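Search this site Search

Workshop notebook: hide glue and the Brallavton chairs

March 9, 2026

Started on the second batch of chair repairs. These are the ladderback side chairs from the Brallavton reading room. Four came in the first load, six more this morning. All of them have loose rear stretchers, and most have a front leg that turns in the seat rail if you lean on it.

First job was taking apart number five. It had been reglued at least once with white glue, probably twice, and it fought me the whole way. Steam did nothing much for the first few minutes. Warm vinegar on a rag, wrapped and left while I did the sweeping, got the left stretcher out. The right one needed a second wrap and the spreader clamp. Tenon is intact but undersized from somebody's sandpaper. The mortise has a shiny skin of old glue all the way down.

Scraped the mortise with the small bent scraper and then the round file. Do not use the drill on these. I did that on number two and ended up with a hole bigger than the tenon and an afternoon of making a sleeve.

Numbers six and seven came apart by hand. Those were never reglued, just the original hide glue gone brittle. Brushed out the crumbs, washed with hot water, and they were ready. That is the difference between 15 minutes and most of a morning, and I would like whoever reads this to remember it when the white glue bottle is sitting closer than the pot.

Glue notes

Used the Kisier pearls for the first four chairs. Today I opened the Wedisow granules to compare. Both soaked overnight in cold water, same jar size, same shelf. The Wedisow took up the water more evenly and had no hard centers when I broke a lump. The Kisier needed stirring twice before I went home.

Mixed by weight this time. 50 grams dry glue to 90 grams water for the main pot. It ran off the brush in a thin string and broke into drops near the end, which is where I want it for stretchers. For the sleeve on number two I had it thicker and it gelled before I had the clamp on.

Pot temperature is still a nuisance. The dial is marked in its own numbers and means nothing. With the candy thermometer in the glue, dial at three holds 140 F once it has settled, dial at four climbs past 160 and keeps going. I have put a pencil mark on the housing at three. Please leave it there. Cooked glue smells bad and then does not hold, and the last pot went in the trash for that reason.

Open time in the shop today was short. The heater at the north end had not caught up and the legs were cold to the touch. I had maybe a minute before the glue skinned. Warmed the parts under the lamp for numbers six and seven and it was much better. Both went together with hand pressure and a tap of the mallet. Strap clamp around the legs, checked the diagonals, set on the flat bench.

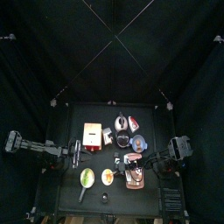 Gudrun Vik read the first-load notes over lunch and thinks I am too strict about the washing. Her view is that hide glue sticks to old hide glue perfectly well, so a hot water wash only raises the grain and costs a day of drying. She would brush out the loose crumbs, run a little thin hot glue in, wait, and then glue up as usual. She also said that if I am going to wash, I should let the parts sit overnight before they go back together, and she was right that I did not do that on number three.

Fair enough. Number three is the one that creaks. I will open it again at the end of the batch if the creak is still there. For numbers eight and nine I will do one joint her way and one with the wash, mark them under the rail in pencil, W for washed and N for not, and write down which is which here.

Test sticks

I glued up a set of lap joints last week from the ash offcuts so as not to learn everything on the customer's chairs. Same overlap on all of them, one inch, clamped overnight. Hung the bucket on each and added sand until it let go. Weights include the bucket.

Kisier, fresh pot: 263 pounds
Kisier, reheated three times: 198 pounds
Wedisow, fresh pot: 257 pounds
White glue, from the bench bottle: did not let go, ran out of sand
White glue over scraped white glue: 84 pounds

One stick each, so this is not science. The last line is the one I care about. It matches what I keep finding in the chairs, where the second repair fails sooner than the first. The fresh Kisier and Wedisow are close enough that I would buy on price and soaking time.

The reheated pot is worth a second set. I have been in the habit of keeping a pot going all week, topping it up with water by eye. Going to start making smaller pots and freezing what is left in the ice cube tray. Label the tray. It is in the freezer door and it looks like caramel.

Seats

Two of the six need new rush. The others are dirty but sound. The reading room wants them all to match, so I quoted reseating for the two and a cleaning and thin shellac for the rest. No answer yet. We have one full coil of paper rush in the middle size and part of another. A seat this size takes most of a coil with the waste, so order one more from Engström before starting or the second seat will stop halfway across.

The old rush on number nine had been stuffed with newspaper. Most of it went to powder when I cut the seat out. I kept the one piece with a May date and part of a feed price list, in an envelope taped inside the job folder. The year is torn away.

Seat rails on number nine have a groove worn where the rush crossed the front corners. Not deep enough to replace. Eased the sharp edges with the card scraper so they will not cut the new cord.

Finish

Touch-up color on the first four is done except the back posts on number one, which took the stain darker than the slats. I think there is maple in the posts and something else in the slats. Wiped it back with alcohol and will try again with the color in the shellac instead of under it. Two thin coats, then look at it by the window before adding more.

Shellac flakes are low. What is in the jar was mixed in the fall and dried tacky on the test board after 22 hours, so I threw it out and started a new jar. Put the date on the lid.

Clamps and other complaints

The ratchet on the blue strap clamp slips under load. I wrapped it with tape so it does not get used by mistake. The brown one is fine. The short bar clamp is missing a pad, and I used a square of leather on number six, which left no mark.

Hours so far on this job, first load included: 31. The quote was for 40 and there are still three chairs to open, so it will run over if any more of them turn out to be full of white glue.

For next time

Soak glue tonight, Wedisow, small jar.
Parts for number eight under the lamp before anything else.
Check numbers six and seven out of clamps. Rock test on the flat bench.
Call the reading room about the seats.
Order rush, one coil, middle size.
Number five tenon: shaving wrapped around and glued, let it dry, then fit. Try the birch shavings, the oak ones crack.

Number ten has a cracked slat, top one, running in from the left mortise. Have not decided. It may close up with thin glue worked in from the back and a clamp across cauls. If it will not close dry it will not close wet, so try it dry first.

Last updated: same day, evening, clamp note added

Contact the shop | Copyright the workshop, all rights reserved | Back to top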